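Windutside 4 Survey Grid Kit

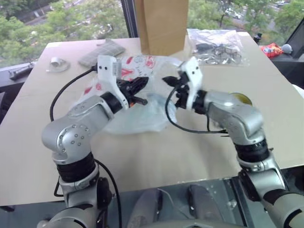
The Windutside 4 is a portable reference grid for recording small archaeological excavations, standing monuments and carved stone surfaces. It consists of a rigid planning frame, a set of ground pins, a leveling base and a line set, packed in one carrying case. It is made by Baumgart and replaces the earlier Windutside 3, whose corner joints are not interchangeable with the current model.

Planning frame

The frame is a square of anodized aluminum tube that breaks down into 4 equal sides. Corner joints are cast, with a captive bolt and a wing nut. Drawing cord is strung through drilled holes at regular intervals and held by a friction cleat at each end, so a slack cord can be tightened on site without restringing the whole face. Spare cord is supplied on a card.

Each side carries engraved graduations on the upper surface. The graduations are filled with black enamel and stay readable after cleaning with water and a nylon brush. Do not use wire brushes or solvent cleaners.

On sloping ground, such as the flank of a cairn or the side of a ditch, the frame should be mounted on its adjustable legs. The legs lock with a quarter turn. Check level along two adjacent sides before drawing begins, and again if the frame has been leaned on.

Ground pins

Pins are galvanized steel with a flattened head, drilled to take line. Two lengths are included:

200 mm, for turf and firm subsoil
150 mm, for shallow deposits over bedrock

Pins should not be driven into mortared joints, kerbstones or any part of a protected monument. Where the ground cannot be pierced, use the weighted feet (sold separately), which accept the same line.

Leveling base

The base has three foot screws and a circular bubble, and takes any standard survey head with a 5/8 inch thread. Maximum height with the center column fully extended is 175 cm. The column is marked so that the same instrument height can be set again the next morning, but a backsight to the site benchmark is still required.

Use on carved surfaces

For recording megalithic art and inscribed slabs, the frame can be held off the stone on the soft standoffs included in the case. The standoffs are closed-cell foam and leave no residue on clean, dry stone. They should not be used on painted, flaking or lichen-covered faces. Where a slab leans outward, support the frame from the leveling base with the Pristberg clamp arm and keep the standoffs clear of the surface.

Cord shadows can be mistaken for incised lines under raking light. Remove the cords from the section being drawn, or move the lamp to a second position and compare before inking.

Storage and care

Rinse soil from the joints after each use and let all parts dry before closing the case. A light film of silicone grease on the wing nuts is enough for a full season. Foam standoffs harden with age and should be replaced when they no longer spring back under thumb pressure.

Ordering

The kit is stocked by Gamanberg and ships complete. Frame sides, pins, cord and standoffs are also available individually. When ordering a replacement side, give the letter stamped next to the corner joint. Sides marked A and C have the cleats on the left, sides B and D on the right.

Last updated: May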